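Cycling club > About us

Home Rides Routes Join Shop Contact

About Tonent Wheelers

Tonent Wheelers is a long distance cycling club based in Trotanstead. We ride on roads, bridleways and old railway paths, often all three in the same day. The club has 352 members, most of whom live within easy reach of the town, and we run rides in every month of the year.

We started as a handful of people who met at the station at 6:30 am and rode to the coast and back. The rides got longer, somebody drew up a route sheet, and other riders began asking for copies. We have been a proper club ever since, with insurance and a constitution, though the station car park is still where most of our rides begin.

What we do

Our main event is the Trarkel 200, a 200 km ride held in October. It goes out over the Trarkel hills, follows the river Issa for most of the afternoon and comes back into Trotanstead by the canal. There is 2213 m of climbing, nearly all of it before lunch. The time limit is 14 hours, controls included. It is not a race and we do not publish finishing positions, but we do stamp your card and send you a badge if you get round.

The surface is mixed. Expect lanes, forest track and one long stretch of cobbles that is slippery after rain. Most riders use a tyre of 35 mm or wider. Lights are compulsory, front and rear, as you will finish in the dark unless you are very quick.

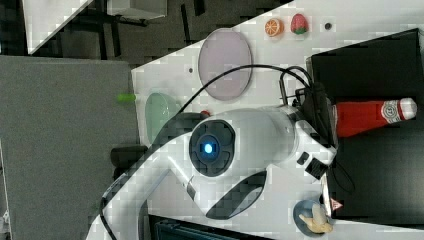 Robot arm with blue light on the joint, white tabletop.

Outside October we run shorter club rides of 60 to 100 km. These have a leader and a back marker, and we wait at the top of hills. Faster groups go out as well - details are on the Rides page. If you are not sure which group to pick, choose the slower one the first time.

Route sheets and GPS files

Every club route comes with a printed sheet and a GPS file. The sheet gives distances in kilometres and notes gates, fords and water taps. Please carry the sheet even if you use a GPS. Phone signal is poor along most of the Issa valley and batteries run down.

Routes are checked before each event. If you find a path closed or a bridge out, tell us through the Contact page and we will change the file.

Joining

You can come on 2 rides before you need to join. After that we ask for the yearly fee, which covers third party insurance on club rides and entry to the Trarkel 200 at the members' price. Under 18s are welcome with a parent or guardian riding alongside them.

You do not need a special bike. Touring bikes, tandems and hardtails have all finished our longest ride. You do need working brakes, a spare tube and something to eat.

Club jerseys are ordered twice a year in spring and autumn. Sizes come up small.

Related pages

Trarkel 200: entry and start times
Issa valley winter route sheet
What to carry on a mixed surface ride
Getting to Trotanstead by train
Club jersey size chart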